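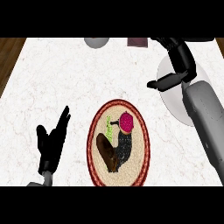 4.2 What the simulated examples cover

We gathered 1,963 examples in the simulator, all with two arms working over a marble table. That number sounds better than it is. Khunthong and Jacobs argued for counting distinct layouts instead, and by their count we have 693. Many of the rest differ only in how far a gripper has moved while the placemat and plate stay where they were. Figure 6 shows two moments from one such layout, with the left gripper beside the rooster placemat and the right one over the plate.
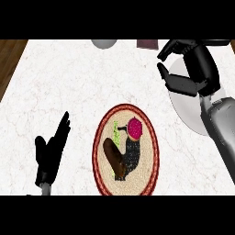 A learner trained on near copies can score well on held-out near copies, and we suspect this explains much of the gain reported for the Skornholm set. The rooster print worries us too - a strong, fixed pattern like that is an easy thing for a network to lean on. Bárány reran training with 5 random seeds and the ranking of methods changed twice. We would not read much into small gaps in Table 3.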